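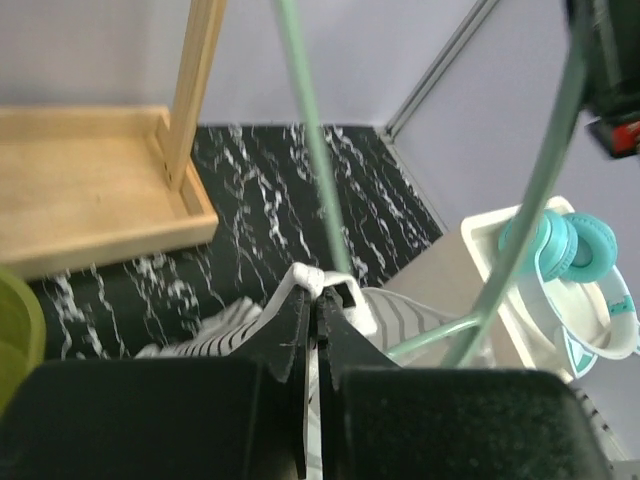
4. Loading the Abella stand

Read section 3 (Putting the stand together) first. Both posts must be pushed fully home in the base and the top rail must be screwed down before any clothes go on.

The Abella is meant for light clothes on hangers: T-shirts, vests, blouses, children's things, nightwear. Coats, wet towels and anything with full pockets should go elsewhere.

4.1 Before you start

You will need:

– the stand, assembled
– wire or thin plastic hangers
– a basket for clothes waiting to be hung
– a clean, dry surface next to the stand, big enough to lay out one garment

The stand can be used on a table, a chest of drawers or a low shelf. Leave 30 cm clear in front of the base. Glossy surfaces and vinyl coverings are fine as long as they are wiped dry first. If the covering has a crease or a seam, move the stand so that neither runs under the base.

Put the basket on the side you pick up from. If you are right-handed you may find it easier to have the basket on the left and to lift the finished hanger with your right hand, but either way round works. Small drawers, books and other things can stay on the table provided they are not under the base.

Note: Hangers with a hook wider than 43 mm will fit over the rail but can swing. Squeeze the hook in slightly by hand or use a different hanger.

4.2 Preparing the clothes

1. Take one garment from the basket and shake it out.

2. Do up the top button, if it has one. Leave the rest undone.

3. Check for straps, ties and hanging loops. Straighten any that are twisted. A knotted strap should be undone only if it was not meant to be knotted – on some summer tops the knot sets the length.

4. Lay the garment on the table with the neck towards the stand. It does not have to be flat. You only need to be able to find the neck opening and both shoulders.

Striped clothes are easier to set straight than plain ones. Follow one stripe from shoulder to shoulder and you will see at once if a side has slipped.

4.3 Putting the garment on the hanger

1. Hold the hanger by the neck, just under the hook, with the hook pointing away from you.

2. With the other hand, lift the neck opening clear of the table.

3. Feed one end of the hanger in through the bottom of the garment and slide it up to the first shoulder. For a wide neck you can go in from the top instead.

4. Keep hold of the first shoulder and bring the second one over the other end of the hanger.

5. Pull the fabric level on both sides.

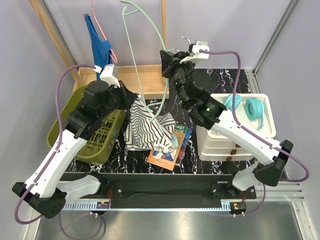
Striped garment with a mint-green wire hanger; blue tank top hung on the stand at the back.

6. Lift the hanger by the neck and let the garment drop under its own weight. Do not tug it down.

7. Put the hook over the top rail from the front. Lower it – do not let it fall on to the rail.

Stretchy fabric is best fed from the bottom every time. If you force a hanger through a narrow neck, the neckline will stay out of shape.

Caution: Cut or worn wire hangers can have a sharp end where the wire is twisted round. Check each one with your eye before you use it and throw away any that are rough. Children should be shown how to do this by an adult.

4.4 Order of hanging

Start at one end of the rail and work across. Begin with the smaller items, such as tank tops and vests, and put longer ones beside them so that nothing is trapped underneath. After the first few items, hang the next at the opposite end to keep the weight even.

The rail takes up to 23 hangers if the clothes are thin. With thicker clothes stop sooner. The total load, hangers included, must not go over 2 kg.

If you colour-code your hangers, for instance one colour for each person, sort them before you begin. Looking for the right colour with a shirt already in your hand is slow, and the shirt tends to end up back on the table.

Caution: Do not hang anything from the posts or from the lower board. They hold the stand square and are not made to carry a load.

4.5 If the garment twists or slips

Thin cotton and jersey can bunch up when lifted from both sides together. One shoulder turns over, the body of the garment wraps round on itself and the hanger ends up in a fold instead of a sleeve. When that happens, do not try to shake it free while the hanger is inside.

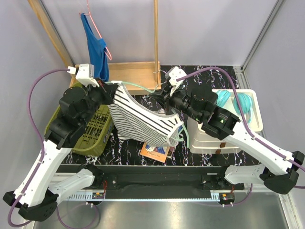 Lower everything on to the table and take the hanger out completely. Find the side seams, turn them so that they face each other, and start again from step 1 of 4.3. It is quicker than working the twist out by feel.

For clothes that keep slipping off one side:

1. Check that the hanger is not bent. Both arms should slope by the same amount.

2. Do up one more button.

3. If the neck is very wide, wind a rubber band once round each end of the hanger. Coated hangers need this less often than bare ones.

4. If it still slips, fold the garment and put it in the tray at the base of the stand.

4.6 Using the base tray

The tray is for small, dry, folded items such as socks, handkerchiefs or a folded top. Keep the pile lower than the bottom edge of the hanging clothes. Do not stand cups or plant pots in it. The wood is not sealed on the inside and will mark.

4.7 Moving the loaded stand

Do not carry the stand by the top rail. Take off the clothes, then lift it with one hand under each end of the base. Short moves along the same table can be made with the clothes on, pushing low down on the base and never on the posts.

After a move, press each post down by hand. If either has lifted, go back to step 6 of section 3 and tighten the fixing before you hang anything up again.

Spare fixings and replacement rails can be ordered from Plokine using the form on the back page. Quote the name Abella and the length of your rail.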